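4.2 Why I stopped trusting the second half of the film

I should say up front that I came to disaster films as a fan and only later as somebody who gets paid (a little) to write about them. That matters for this section, as the argument started with a grumble. I'd been watching The Loltari Flood on a Thursday night for what must have been the tenth time, and I noticed I'd switched my attention off at the same point I always do, which is when the water goes down.

The first half of that film is all noise. The dam goes, the valley fills, people climb onto roofs. Then the water drops and we get nearly an hour of people walking about in mud, looking for keys and arguing over who owns a boat. Most reviewers I've read treat this stretch as padding. I did too! But when I sat down with the shooting script for this project I found that the mud scenes were written first, and the flood was added in a later draft to get the thing financed. That changed how I watched it, and it's the reason the paper is split the way it is.

What I'd like to call the "quiet half" turns up in other places once you start looking. Hamovley has one, though it's short. Plornton is almost nothing else: the comet passes in the first 11 minutes and the rest is a town trying to hold its yearly fair with half the families gone. I've left out television, partly for space and partly because a series has so much room that the idea goes a bit soft.

Now, the obvious objection is that every story has an aftermath, and I'm simply giving a grand name to the last act. Manuela Barbieri put this to me rather firmly when I gave an early version as a talk, and I've been chewing on it since. Her own view is that these films are about work. Somebody has to clear the road, feed the lodgers, count the blankets, and the camera finally has time to watch them do it. I think she's right about Plornton and only half right about Loltari, where hardly any of the work gets finished and the director seems to enjoy that.
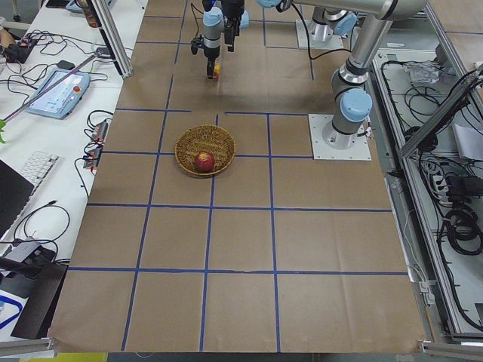
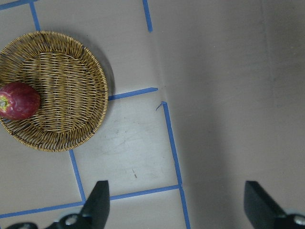
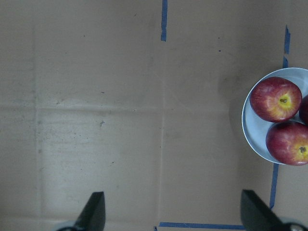 Figure 7. Tabletop and work surface, three views.

So let me go back to the boat. Two brothers-in-law both claim it, and the quarrel runs through four scenes without either of them taking it anywhere. On paper it's daft. On screen it's the best thing in the film, as by then we know that the boat's real owner was on the roof that went. Neither man mentions him. The script has a line where one of them does, and it was cut, and I'd love to know who cut it. The whole weight of the loss sits in that gap, and you'd miss it completely if you were still waiting for another wave.

Compare the Ferraro remake, which I've tried hard to like. It keeps the boat and drops the quarrel. It also puts a second flood at the end, bigger than the first, with a crowd of 800 extras (the publicity was very keen on this number) running up a hillside. I don't want to be sniffy about it, and the hillside is properly frightening. But the second flood means the film never has to stay in the mud. Everyone is too busy running to be sad, and so are we.

There's a historical point here that I can only touch on. The first Loltari was made for people who had lived through a flood in that same valley, and the town's own cinema had 100 seats, which by all accounts were filled every night of the run. The remake was made for everybody. An audience that remembers the water doesn't need much of it, I suspect, and may even sit through it with their eyes shut, while the business with the keys and the boat would have been painfully familiar. I can't prove that from the box office ledger. The letters printed in the local paper do lean that way, with far more said about the mud than the dam, and one writer complaining only that the mud was the wrong colour.

Monster films are the awkward case, and I've gone back and forth on whether they belong in this paper at all. A flood leaves and that's that, but a monster can always come back, and the people selling tickets would rather like it to. Hamovley gets round this by having its creature die early, in plain sight, in the town square. What remains is the body, far too large to shift, and the question of whose job it is to deal with it. I take that up in the next section, along with the smell.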